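Koneo publishes code of practice for hand-held gripper recording

Jan 19, 2021
By Solène Baudry

Koneo, the robotics body based in Matindale, has published a code of practice for the use of hand-held grippers in shared workplaces. The code applies to sites where people carry out everyday handling tasks with a gripper fitted with a camera, so that the recordings can later be used to train robot arms.

The document runs to 65 clauses and replaces the interim guidance issued in October. It covers the layout of work tables, the handling of drinks and cables, the privacy of office staff and the inspection of finger pads. Sites that hold a Koneo certificate have 72 days to bring their procedures into line.

Under the new rules, each operator must have a clear working area agreed before a session begins. Where two operators share a table, they must agree which items each will handle, and neither may reach across the other's gripper. Fingers must be kept clear of the moving parts while the gripper is closing.

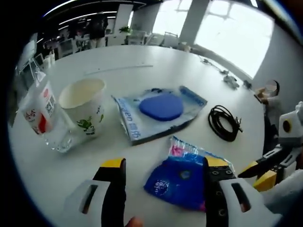

A hand-held gripper and a second gripper in use at a round table in an open office, with a wrapped blue item between the fingers of the nearer one.

The section on table contents drew the most responses during consultation. An early draft would have banned all drinks containers from the working area. The final text allows cups, glasses, cartons and bottles where they form part of the task, provided that they are listed on the session sheet. Cables must be coiled when not in use.

Faces of operators and of other staff in view must be blurred before recordings leave the site. Notices must be placed at each entrance to the room, and staff who do not wish to be recorded must be offered a desk elsewhere.

"Much of this work takes place in ordinary offices, among people who have no part in it," said Setsuko Hattori, who led the drafting. "The code sets out what those people are entitled to expect."

Puvudura, which supplies grippers to several certified sites, said it would revise its operator handbook accordingly. A review of the code is planned after about 2 years.

Shares: 72 | Comments: 2

Koo
Does clause 2 apply to visitors as well as staff? Our meeting room opens straight on to the recording area and the wording is not clear to me.

benchside
Glad the drinks ban was dropped. Half our task list is cups.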